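Retden Institutional Supply
Product Information: Plallach Table Covering, Black

Item group: Table Linens and Surface Coverings
Availability: In stock, standard colors. Custom lengths by written request.

The Plallach Table Covering is a heavyweight woven cloth intended for schools, libraries, places of worship, community centers, and other institutions that require a dark, even surface for display, registration, and general work. It is supplied in black as the standard color and may be ordered with a plain hem or a weighted hem.

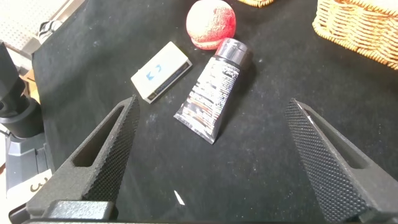
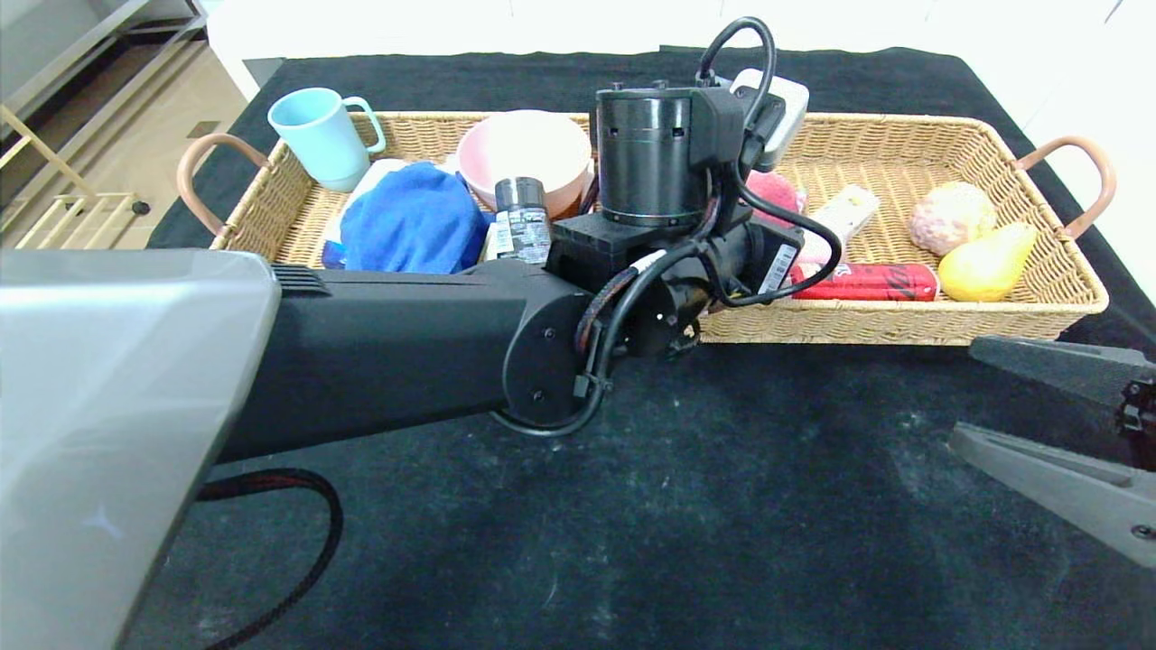

Black cloth in use on a work surface. Light-colored lint shows readily on black; see Care and Maintenance.

General Description

The Plallach covering is woven from spun polyester with a matte finish. The finish does not reflect overhead lighting and is suitable for rooms in which visitors view small or light-colored objects at close range. The cloth is the same on both faces and may be turned when one side requires cleaning. Corners are rounded on all fitted models and square on all flat models.

The covering is made for indoor use. It may be used outdoors in dry weather under a canopy, but prolonged exposure to direct sunlight will cause the black to fade toward brown, and fading of this kind is not covered under the product warranty.

Models

Flat. A single panel with hem on all sides. Suitable for tables that are moved or resized often. The flat model may be folded in half for use on a narrow table.

Fitted, Open Back. Covers the top and three sides of a folding table and leaves the rear open for seating. This model is recommended for registration and information tables.

Fitted, Closed. Covers the top and all four sides to the floor. Recommended where boxes or supplies will be stored under the table during an event.

All fitted models are cut for tables 6 feet long. Institutions with tables of another length should order the flat model or submit a request for a custom length. Custom orders require the length, width, and height of the table, measured with the legs fully extended, and cannot be returned.

Hem Options

The plain hem is double-stitched and is supplied unless another hem is specified. The weighted hem contains a flexible cord sewn into the lower edge, which holds the drop straight in rooms with moving air. Coverings with a weighted hem must not be placed in a commercial press.

Selecting a Covering

Purchasers are advised to consider the following before placing an order.

The room. Carpeted rooms produce more airborne fiber than rooms with hard flooring. In a carpeted room, a black covering will need to be brushed more often.

The items to be displayed. Pale objects, printed programs, and natural fiber goods such as baskets stand out well against black. Dark books, cast metal, and navy or brown textiles are better shown on the gray covering, listed separately under Sollosance Display Linens.

The frequency of use. A covering used every day should be purchased in pairs so that one may be laundered while the other is in service.

Care and Maintenance

Machine wash in cold water with a mild detergent. Wash separately or with other black items. Do not wash with towels, fleece, or cotton blankets, as these shed fiber that adheres to the cloth.

Tumble dry on low and remove promptly. The covering may also be hung to dry over a rail. Clothespins may leave a visible mark and should be placed at the hem only.

Do not use chlorine bleach or fabric softener. Softener leaves a film that dulls the finish and holds dust.

To remove surface lint, use a soft clothes brush or an adhesive roller, working in one direction from the center of the table to the edge. A vacuum cleaner with an upholstery attachment may be used on low suction. Lint should be removed before the covering is folded, as fiber left in the folds is difficult to brush out afterward.

Candle wax should be allowed to harden and then lifted with a plastic scraper. Ink, paint, and adhesive should be blotted at once with a damp white cloth. Retden does not guarantee the removal of any stain.

Steam may be used to release creases. If an iron is required, use the lowest setting with a pressing cloth. Direct contact with a hot iron will leave a shine that cannot be reversed.

Storage

Roll the covering on a cardboard tube where space permits. If it must be folded, change the position of the folds each time. Store in the zippered bag provided, away from heating equipment.

Ordering

The minimum order for stock models is 3 coverings of the same model and hem. Orders of 1,000 or more are quoted individually and may be delivered to more than one address. Purchase orders are accepted from schools, public agencies, and registered nonprofit organizations. All other orders must be paid in full before shipment.

Sample swatches are available on request. Swatches are cut from current stock, and slight differences in shade may occur between production lots. Institutions that require an exact match should order the full quantity at one time.

Warranty

Seams and hems are warranted for 5 years under normal institutional use. The warranty does not cover fading, stains, burns, tears caused by table hardware, or damage resulting from improper laundering. Claims must include the original order number and a photograph of the affected seam.

Related Items

Iwasaki Table Clips, set
Sollosance Display Linens, gray
Retden Storage Tube, cardboard
Retden Replacement Bag, zippered

Page revised December 12, 2020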